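Chapter 8
Volume and Capacity: How Much Does It Hold?

Before you start: you need area of a circle (Chapter 5) and how to round to the nearest ten. If those are shaky go back now, it wont take long.

Words for this chapter: volume, capacity, hemisphere, displacement, brim, fill line.

Volume is the space a thing takes up. Capacity is the space inside it. People mix the two all the time and mostly get away with it. Not in this chapter. A thick clay mug has a big volume and a small capacity. A thin steel cup, much closer together.

Units first. Cubic centimeters for solids, milliliters for liquids. One of the first equals one of the second. Learn that cold, it saves half the work later on.

Anca Dumitrescu ran a soup kitchen in Patwood and kept a notebook of every pot and ladle. One page reads: big pot, 3766 ml to the brim, 1150 ml ladled out before noon. How much left? Subtract. 2616 ml. Easy, because someone had already measured the pot. Most of the time you get a pot and no number.
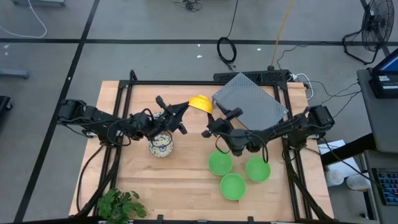 Boxes are simple: length times width times height, done. Round things are harder, and bowls are worst, being neither a box nor a ball. We treat a bowl as half a sphere and accept a small error. Take the yellow bowl on the tabletop, tipped on its side. Its capacity hasn't changed. What it can hold in that position has, and by a lot. So capacity is always given for a container standing level, and a question that forgets to say so means level anyway.

Second method, displacement. Fill a tub right to the brim, lower the object in, catch what spills, measure the spill. Works for stones, keys, potatoes. Doesnt work for sponges or anything that floats, unless you hold it under.

Section 8.1 does boxes and cylinders. Section 8.2, hemispheres, with the formula and where it comes from. Section 8.3 is displacement, and you will need a towel.

Warm-up. A carton holds 1150 ml. You pour out 52 ml. Write what is left in milliliters, then in cubic centimeters. Show the subtraction even if you did it in your head.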